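# Verstraete Match Keeper Gloves

Ask any keeper who has let one slip through on a cold, wet evening and they'll tell you the same thing – gloves matter, and you only really think about them when they let you down. The Verstraete Match is the pair we keep coming back to here at Julton, and we've sold it to parents, school teams and a fair few grown-ups who play in goal for the love of it (and because they were the last to arrive).

The palm is a soft German-style latex, 3 mm thick, with a little extra wrapped around the thumb so the ball still meets foam when you get to it late. The backhand is lighter than last season's, and the wrist strap is longer, which a lot of you asked for!

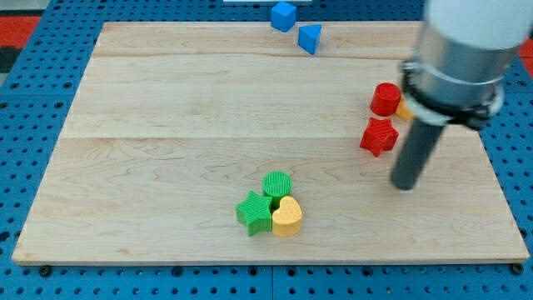 **Julton Goalkeeping Department**

Sizes run from small junior up to large adult. If you're between two, go up – a bit of room at the fingertips helps the latex last, and a tight glove tends to split at the seams. The adult large weighs 79 grams per glove, so younger keepers moving up from the Narnton starter pair may find it takes a session or two to get used to them.

Please do wet the palms before you play. Plain water is fine, then give them a squeeze. Afterward, rinse them in lukewarm water and let them dry indoors, away from the radiator and out of that bag in the trunk of the car.

- **Cut:** roll finger
- **Palm:** 3 mm latex
- **Weight:** 79 g (adult large)
- **Length:** 195 mm (adult large)
- **Item number:** 2000

Gloves can be tried on at our Brultport store, where we keep a few balls behind the counter for exactly that. Unworn pairs can be exchanged for another size, and the new junior colors arrive in September.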